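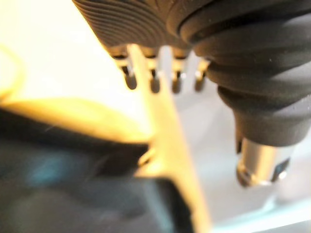
Dedo plano beige visto desde la cámara de muñeca, junto a las patillas metálicas de una pieza de goma ranurada.

Juego de evaluación Zetton para efectores finales

Referencia: Zetton JE – Categoría: pinzas, manos y visión de muñeca – Ficha revisada el 20 de junio de 2022

El juego de evaluación Zetton reúne en una sola maleta lo necesario para probar dos tipos de efector final sobre el mismo robot antes de decidir una compra: una pinza de dedos planos Sturex y una mano articulada Kushwaha. Incluye también una cámara de muñeca, una cámara de cabeza, las bridas de adaptación y el controlador común. Se vende completo o se alquila por meses.

Está pensado para talleres de integración, centros de formación y laboratorios que trabajan con piezas variadas: bandejas, tapas, herramientas de mano, conectores, piezas moldeadas de goma. Quien ya sabe que va a coger siempre la misma caja no necesita este juego y puede ir directamente a la ficha de la pinza suelta.

Contenido

Pinza eléctrica Sturex con un par de dedos planos montados y otro de recambio
Mano articulada Kushwaha, versión derecha o izquierda según pedido
Cámara de muñeca con soporte orientable
Cámara de cabeza con cable de alimentación independiente
Controlador Zetton con software Resent preinstalado
Bridas de adaptación y tornillería
Llave dinamométrica pequeña
Maleta rígida con espuma cortada a medida

El brazo no está incluido. El juego se monta sobre cualquier brazo que admita la brida estándar de la hoja de medidas. Para brazos antiguos con brida propia se fabrica un adaptador, con plazo y precio aparte.

Pinza Sturex de dedos planos

La pinza trabaja en paralelo, con control de posición y de fuerza. Los dedos son estrechos en la punta y se ensanchan hacia la base, de modo que entran en huecos donde una mano completa no cabe. Se cambian con dos tornillos, sin desmontar la pinza del brazo. Su masa es de 509 g con los dedos puestos.

Da buen resultado con piezas pequeñas, bordes finos y objetos que hay que coger siempre por el mismo punto. En piezas de goma con partes metálicas salientes conviene acercarse despacio y limitar la fuerza desde el principio. La goma cede y el control tarda en registrar el contacto, mientras que el metal lo da de golpe. Si el dedo toca las dos cosas a la vez, la lectura de fuerza sale irregular. El modo de aproximación lenta de Resent está hecho para estos casos y se activa desde la pantalla principal.

El punto débil son los objetos hondos y de pared alta. La pinza coge la pared, pero no sujeta el conjunto, y la pieza puede girar en cuanto se levanta. Con bandejas cargadas no la recomendamos sin dedos especiales.

Mano articulada Kushwaha

La mano tiene pulgar opuesto y dedos articulados que se cierran por separado o en grupo. Se entrega con tres agarres grabados (de borde, de puño y de punta) y admite otros que el usuario grabe moviéndola a mano. Pesa bastante más que la pinza, y hay que descontar esa masa de la carga útil del brazo. Los brazos pequeños se quedan cortos: recomendamos hacer la cuenta antes de pedirla.

Cada dedo se detiene cuando nota resistencia y los demás siguen cerrando. Esto ayuda con formas redondeadas y con bordes que no están bien alineados. A cambio, el cierre completo es más lento que el de la pinza, y el mantenimiento lleva más tiempo. Las articulaciones se limpian con aire seco y un paño sin pelusa; no se engrasan.

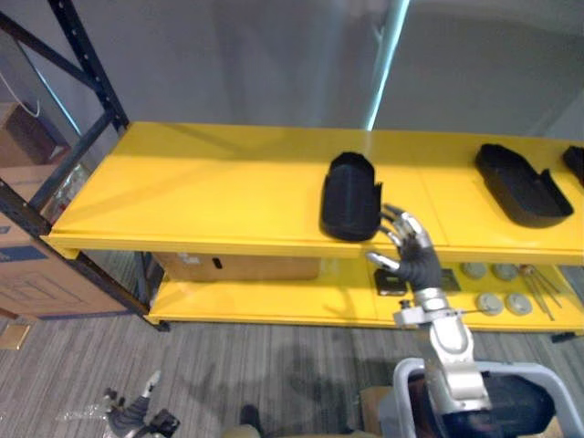
El trabajo en estantería es la prueba en la que más se separan los dos efectores, y por eso el cuaderno de ensayos le dedica un capítulo completo. La dificultad está en llegar al objeto sin tropezar con la balda, y también en que las piezas quedan a alturas distintas y con orientaciones que no se repiten. Para una bandeja honda, la aproximación grabada de fábrica lleva la mano por delante del borde y un poco por debajo, con los dedos abiertos y algo curvados, como se ve en la bandeja negra de la balda amarilla superior. Desde ahí el usuario ajusta la altura y lanza el agarre de borde. Con una bandeja de pared baja hay menos sitio para los dedos y suele funcionar mejor entrar por una esquina. Conviene repetir cada aproximación con la pieza girada, porque un agarre que sale bien de frente puede fallar en diagonal.

La balda inferior pide otro planteamiento. El antebrazo ocupa sitio y la balda de arriba limita el giro de la muñeca. Para discos, tapas y piezas planas apoyadas en el fondo, el cuaderno propone empezar con la pinza y dejar la mano para objetos con algo de altura. Las pinzas y tenacillas metálicas largas son un caso aparte: se pueden coger con cualquiera de los dos efectores, pero se abren al levantarlas si no se sujetan cerca de la articulación.

Cámaras

La cámara de muñeca va fijada junto al efector y se mueve con él. Enfoca a corta distancia y sirve para la última parte de la aproximación. Los dedos y el cuerpo de la pinza ocupan una parte de la imagen, a menudo desenfocados. Es normal y no impide trabajar, aunque hay que tenerlo en cuenta al elegir el ángulo del soporte. Con fondos blancos muy iluminados recomendamos fijar la exposición a mano – en automático, las piezas oscuras de goma pierden detalle en las ranuras.

La cámara de cabeza ofrece la vista general. Se coloca por encima de la zona de trabajo y algo inclinada, para abarcar las dos baldas y el brazo al mismo tiempo. Su límite es la sombra que proyecta la balda superior sobre la inferior. Una luz difusa colocada a un lado mejora bastante el resultado. Las superficies amarillas brillantes dan reflejos en el canto delantero, y pueden taparse con cinta mate durante la calibración.

Resent guarda las dos señales con la misma marca de tiempo, junto con la posición del brazo y la fuerza de cada dedo. El archivo se exporta en formato abierto.

Controlador y software

El controlador Zetton se conecta al brazo por cable de red y al efector por un único conector en la muñeca. Al cambiar de pinza a mano, Resent reconoce el efector y carga sus límites de fuerza y velocidad. Los agarres grabados para uno no se traspasan al otro, salvo la trayectoria del brazo, que sí se conserva y se puede comparar.

El cambio completo, con la comprobación del par de apriete incluida, lo hace una persona sola. Hay que cortar la alimentación antes de soltar el conector. El software avisa si se arranca sin haber recalibrado la cámara de muñeca, pero no bloquea el movimiento.

La versión actual no permite manejar dos manos a la vez desde un solo controlador. Para robots de dos brazos hacen falta dos juegos, o un juego y un controlador suelto. El manejo conjunto está previsto para la actualización de septiembre, sin coste para quien tenga el juego registrado.

Cuál elegir

Pinza Sturex: piezas pequeñas, huecos estrechos, ciclos repetidos, brazos con poca carga útil.

Mano Kushwaha: bandejas hondas, formas redondeadas, objetos que cambian de orientación, investigación y docencia.

Si el trabajo mezcla ambas cosas, lo habitual entre nuestros clientes es comprar la pinza y alquilar la mano por periodos. También se puede hacer al revés; las condiciones son las mismas.

Preparación de la zona de pruebas

La estantería debe estar nivelada y no moverse al empujarla con la mano. Si apoya sobre moqueta, revise los pies después de la primera sesión y vuelva a nivelar. Retire del suelo los plásticos de embalaje y los cartones sueltos antes de mover el brazo, sobre todo si la base del robot lleva ruedas. Los cables que cuelguen cerca de la estructura se sujetan a los montantes con brida o velcro.

Precio, alquiler y garantía

Juego completo en alquiler: 2.703 euros al mes, transporte no incluido
Fianza: 400 euros, que se devuelven al recibir la maleta completa
Precio de compra: según configuración, bajo presupuesto
Garantía en compra: 36 meses para controlador y pinza; la mano tiene condiciones propias, detalladas en el presupuesto

Los dedos de la pinza y las fundas de las yemas de la mano son consumibles y quedan fuera de la garantía. Se venden por pares y por juegos, respectivamente.

Documentos disponibles a petición: hoja de medidas de la brida, cuaderno de ensayos, guía rápida de Resent y tabla de pares de apriete. Indique en la solicitud el modelo de brazo y si necesita la mano derecha o la izquierda.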